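Project progress report, second period
Prepared for: Agnes Leckie, program manager
Prepared by: Hywel Voyle, Drultero workshop
Subject: Bin presentation of rectangular bar stock, Stesteck line

1. Status

Work package 2 is on schedule. Work package 3 started in July and is behind plan by one delivery, as set out in section 4. No change to the approved budget is requested in this report. Expenditure to the end of the period stands within the allocation for materials and labour. The split by cost centre has been sent separately by Yaroslav Didenko.

2. Purpose of the current work

The bar stock has until now been stored and handed over in racks, sorted by length and colour. Racking takes up floor area beside the cutting bench and has to be refilled by hand. The work package examines whether the same stock can be supplied in open metal bins, unsorted, and drawn down one bar at a time without re-racking. Two things have to be settled: how the bars lie in the bin when they are tipped in, and how many can remain in contact with a side wall before access to them becomes a problem.

3. Work completed

3.1 Stock. The bar set was finalised at 40 pieces in two colours. Edges were broken and end faces cleaned up. Bars with visible bow were withdrawn and replaced from the reserve held by Grundo. Colour is used only to separate the two batches in the log and has no bearing on dimension.

3.2 Bins. Three candidate bins were compared for wall height, corner radius and flatness of the floor. The grey open-topped metal bin was selected. The shallow plastic tray was rejected after its base deflected under a full load, and the mesh container was rejected on account of bar ends catching in the sides.

3.3 Table. The bin table was levelled and re-fixed. Eskil Rustad has recorded the bin position on the fixture drawing so that the set-up can be restored after cleaning.

3.4 Layout trials. A total of 169 tipped layouts were logged. Each entry records the fill level, the batches used, and the number of bars lying against a wall, crossing another bar, or clear on all sides. High fills produced mostly crossed bars. At low fills the main difficulty is different: bars come to rest parallel to a wall, with a neighbour lying close alongside. Of the logged layouts, 18 contained at least one bar in this condition that was classed as inaccessible from above. Dörte Rathjen is reviewing the classification, as two of the recorders applied the wall criterion differently in the first week. 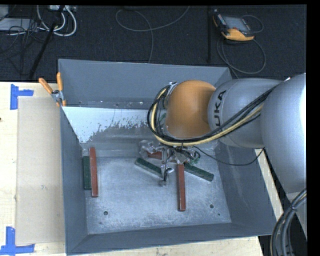

Figure 1. Low-fill layout, three reddish-brown and three dark green bars. Left side of bin: green bar next to the wall, partly hidden by a red bar.

The condition in Figure 1 is representative of the low-fill group. Tapping the bin and tilting the bin have both been tried as a means of freeing wall bars. Tilting gave the more repeatable outcome but shifts the remaining stock to one end. A sloped insert for the long walls has been drawn and is with Nedeljković for quotation.

4. Delays and open items

The second bar delivery was received short and has been reordered. Until it arrives, full-fill trials are limited to the existing set. The insert quotation is outstanding. The wall criterion is to be reworded before further layouts are logged, and the affected entries will be reclassified from the stored records.

5. Next period

A further 30 layouts will be logged with the insert fitted, using the low-fill condition only. The results will be set against the present data without inserts. If the number of inaccessible bars is not reduced, a bin with a wider floor will be sourced from the materials allocation. A revised fixture drawing and the reclassified log will be attached to the next report.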